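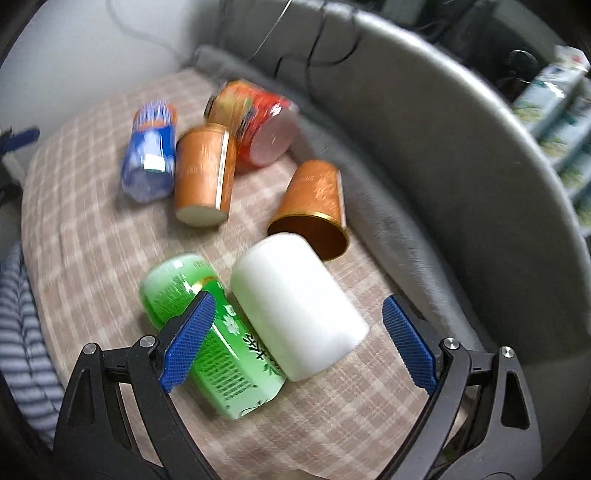
Why is grass green?

Grass is green because its leaves are full of a green substance called chlorophyll. You say it like this: KLOR-uh-fill.

What chlorophyll does

Plants make their own food. They need water, air and sunlight to do it. Chlorophyll catches the sunlight.

Sunlight looks white, but it is a mix of colors. Chlorophyll soaks up most of the red and blue light. It soaks up less of the green, so more green light bounces off the leaf and reaches your eyes.

Why does grass turn brown?

In a dry June, a lawn may get too little water. The blades stop growing and lose their chlorophyll. Many kinds of grass are still alive near the roots, and they turn green again after rain.

Try it yourself

Ask a grown-up before you start. Put a small board on a patch of lawn and leave it for a week. Then lift it up. The grass underneath will be pale or yellow – without light, it can't make new chlorophyll. Take the board away and check the patch every few days.

Words to know

Blade: one leaf of grass.
Chlorophyll: the green substance in plants that catches sunlight.

Filenon Nature Pages for Kids
Updated February 26, 2026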